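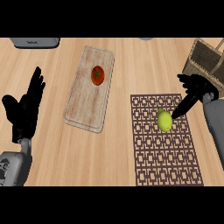 ## Hand controllers on the tabletop task: lemon, right arm

Rendered view. One right finger and the lemon are close to touching, the left hand is open beside the cutting board, and the tomato is on the board.

The gallery goes with the controller comparison Villads Hafstein set up in the Wurthorpe simulator. Two controllers drive the same pair of arms and the same five-finger hands. Orden is the older one and closes the fingers along a fixed path once the wrist is in position. Nunddale replans the fingers at every control step from the estimated pose of the object. Models, friction values and joint limits are shared, and neither controller is allowed to change them.

The task is to pick up the lemon with the right hand, set it on the cutting board next to the tomato, and release. The left arm has no part in it and is held at a parked pose. It stays in the simulation so that self-collision checks run with the full robot loaded.

### Approach

Most of the difference between the two controllers is in the last part of the reach. Orden brings the wrist to a pre-grasp pose, stops, and closes. Nunddale starts shaping the fingers while the wrist is still moving, so one finger usually arrives ahead of the others. With a round object that first finger can push before the thumb is there to resist. The tomato rolls more easily than the lemon in our contact model, and it showed the problem sooner.

We ended up limiting fingertip speed inside the last 10 mm for both controllers. Orden did not need the limit, but leaving it off would have made the timing numbers hard to compare.

### Surface under the object

The placemat is modeled as real geometry with openings, so a fingertip that comes in low can catch on an edge of the pattern. An earlier version used a flat plate with the lattice as a texture. Success rates were better with the plate and told us less. If you want to reproduce the older results, the flat version is still in the asset folder under the name Brynjólfsdóttir, after the layout it was first used in.

Collision meshes for the lattice are the most expensive item on the table. Simplifying them below 2,000 faces left gaps in the wrong places, and the fingers began to pass through the corners.

### Results so far

Each controller ran 600 trials with the lemon start position and orientation varied inside the placemat area. The tomato and the board were not moved.

| | Orden | Nunddale |
|---|---|---|
| Finger plan | fixed | replanned each step |
| Lemon placed on board | 71% | 87% |
| Most common failure | slip during lift | lemon pushed before closing |
| Wrist stops before grasp | yes | no |

Slips under Orden are nearly all cases where the long axis of the lemon points along the palm. The fixed path leaves the ring and little fingers closing on very little, and the lemon turns out of the grasp as it leaves the table. Rotating the wrist before closing fixes many of these, but Orden has no rule for choosing the angle. Adding one would make it a different controller, so we have left it alone.

Nunddale depends on the pose estimate. With ground-truth pose it does well. With added pose noise it loses its lead over Orden quickly, and the pushed-lemon failures go up first. The table above is ground truth only. Noisy runs will get their own table when the noise model is settled — the present one is the same in all directions, and depth error from a real camera is not.

### Notes on reading the render

- Success is scored from object poses in the log. Renders are for checking contacts by eye.
- Fingertip contact cannot be judged reliably from the overhead view when the gap is small. Use the contact log.
- The appliance and the basket are fixed obstacles. They are included in arm collision checking.
- Render lighting has no effect on either controller in these runs. Neither one uses the image.

### Still open

The release step has not been compared. Both controllers open all fingers at once, and the lemon sometimes rolls to the raised rim of the board. We count that as placed. A stricter rule would need a distance from the tomato, and we have not picked one.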